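Flokik Classroom Kit for Coding Courses

Flokik is a practice server for schools and training providers that teach web development. Each student gets a private workspace with an editor, a terminal and a database, all opened from the browser.
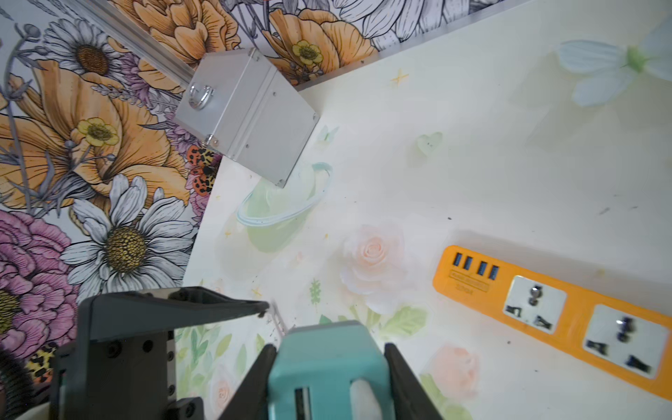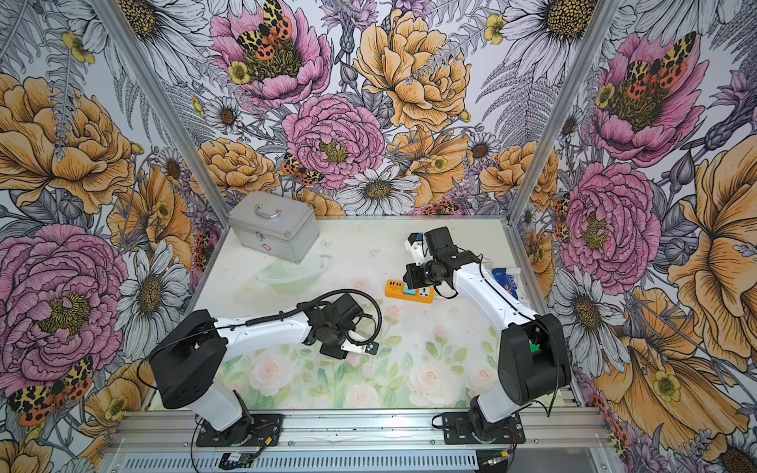 What you get
Workspaces for 40 students and two instructors
Git hosting with 445 graded exercises in JavaScript, Python and SQL
Shared terminals for pair work
Nightly backups, kept for 94 days

Setup
Connect the unit to your network, open the admin page and upload your class list as a CSV file. Students receive a sign-in link by email. Existing Edwards course files can be imported from the same page.

Larger groups
The Flumura add-on links several units under one admin account, up to 2000 students. It needs a wired connection between units.

Support
Email and phone support is included for the first year. Instructor training is run online by Angharad Lougher, with the next round in April. Ask for a place when you order.

Sold and serviced by Uminari. Quotes for schools are sent by email and include shipping.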